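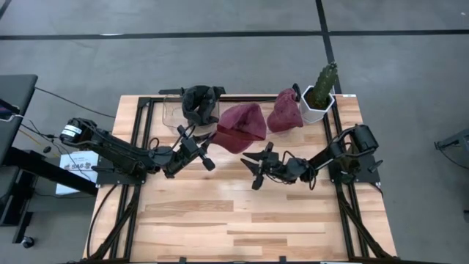 Bench day. Two arms, two bins, some soft cloth pieces and one cactus.

OK so a few of you asked how the hat sorter is coming along, and I've been terrible about posting, so here comes a big messy update (grab a coffee, it's a long one).

Quick recap if you're new: I'm building a two-armed sorter in a shared workshop. The job is dumb and simple. Soft hats come in as a heap, maroon ones go in one clear bin, dark ones go in the other. The project is called Henda, and no, it doesn't stand for anything, I just liked how it sounded.

I started this in September thinking the arms would be the hard part. Nope! The arms are fine. Cloth is the hard part. A block stays a block when you pick it up, but a hat turns into a completely different shape every time you touch it, and then it gets tangled with its neighbor and you lift the whole family.

The frame took me forever too. I ended up with rails on both sides of the bench so I can slide the base plates toward me or away from me. Best decision of the whole build. I must have moved those plates every night the first week.

Fabric tip for anyone trying this: go for the brim edge, low and slow, and pinch less than you think you need to. My early settings grabbed a huge wad of cloth and the fingers couldn't close around it.
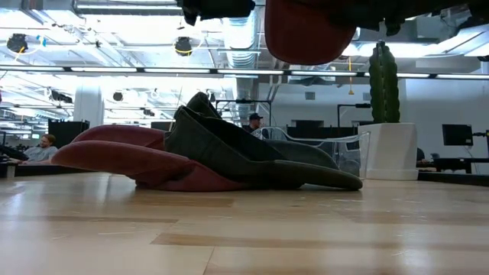 Do both arms need to move at the same time?
For sorting, one at a time works fine. I only run them together when one has to hold a hat still while the other pulls a second one loose.

Next thing, the control code. I had a nice clean version going and then I got greedy and tried to add a smarter grab picker, which I named Loto since it was basically a lottery. 1,717 lines of that went in the trash last month and I don't miss a single one. The new one is called Tasico, it's much shorter, and all it does is look for the highest fold in the heap and aim a little below it. That's the whole trick!

I'm also keeping a log of every grab, good or bad. We're at 2,477 entries now. Most of the early ones are just me typing "missed" over and over, but it's been super handy for figuring out which wrist angles are hopeless.

Somebody asked about cables. Leave yourself more slack at the wrist than looks tidy. Mine loop up over the top and it bugs me a little every time I see it, but I had them snug once and the wrist couldn't turn all the way around. Loops it is.

Still to do, in whatever order I get to it:

1. Letting go. Long pieces like to drape over the rim, so the arm has to go up higher before it opens.
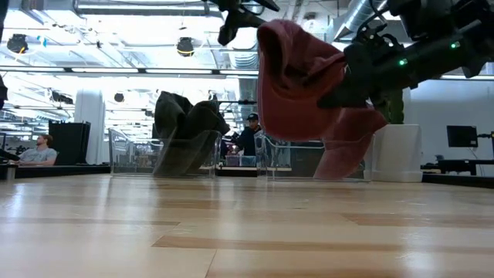
2. Bin mounts. Clear bins are great for checking what's in there, but they scoot around on a glossy tabletop. I'm thinking little corner stops I can print and screw down.

3. Softer fingertips. I've got some rubber sleeves coming from Howlader and I want to try them on one gripper first and compare.

4. Writing up the parts list, which I keep promising. It's half done, I swear.

If you've got a good way to deal with brims that fold under themselves, please reply, I'm all ears. More when the sleeves get here!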